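Vovach Bench Kit for Two-Arm Builds

Last updated: 2020-03-05

The Vovach is a bench and frame kit for people who want to run one or two small industrial arms in a garage, a spare room or a shared workshop. It comes as a flat work table, a set of column mounts and a length of aluminum extrusion for cable runs. Arms, grippers and controllers are not included. Most buyers already have an arm, often secondhand, and need something steady to bolt it to.

Min-kyu Hwang drew up the first version at the Fleury shared workshop, where members were clamping arms to woodworking benches and losing their calibration every time somebody leaned on the other end. The current kit keeps his basic layout. The table top is 2000 mm long. The mounting plates fit on a fixed grid, so a column can come off and go back in the same spot.
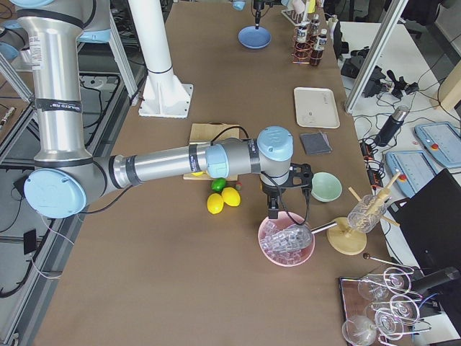
Column mounts are sold one at a time. Each has a square base plate with four bolt holes, and you should tighten the bolts in a cross pattern, then check them again after the first day of running. Gussets between the plate and the upright are worth having on any column that will carry weight out to one side, and the white column behind the forearm has triangular ones. Bare uprights are available for lights and cameras only. Do not hang an arm from one.

Teach pendants need a home before you power anything up. We suggest a separate side table within reach of the operator, with the emergency stops facing out. Power strips can go there too. The kit includes cable clips for the extrusion but no cable tray, and Anathi Matlala's notes for the Fleury build recommend leaving enough slack at the wrist for a full turn of the last joint in both directions.

What is in the box:

Table top, one piece
Leg set with leveling feet
Aluminum extrusion, cut to length, with corner brackets
One column mount with base plate and bolts
Cable clips
Paper drilling template

Weight without packaging is 233 lb. Two people can assemble it in an afternoon with hex keys and a socket set. A long level helps.

The top has a matte finish. Gloss tops throw reflections from overhead lights into a wrist camera, and a lot of home builders lose evenings to chasing false edges in their pictures. A plain matte surface also makes it easier to pick out pale or shiny objects. Wipe it with a damp cloth before a run – crumbs and bits of tape will show up in a close view, and some detection software will try to treat them as parts.

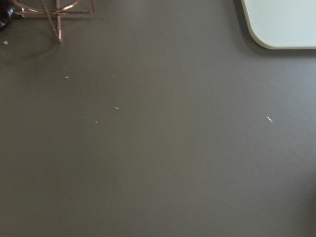 If you are tuning a vision setup, start with a bare patch of table and add objects one by one. Large, simple shapes are the easiest to begin with. Thin wire racks and clear glass take more work, and are better left until the gripper offsets are right. Keep the lighting the same from one session to the next. Daylight from a window will change your results between morning and evening.

Options

Extra column mount, 400 mm: order code 821. Use this for a second arm. Check the reach of both arms on paper before drilling, and set software limits where they overlap.

Irier foot set: rubber feet for finished floors. Replaces the steel leveling feet.

Baleo side table: white top, same height as the main table, no holes.

Orders placed before August ship with the older corner brackets, which fit the same extrusion. Replacement brackets can be ordered separately.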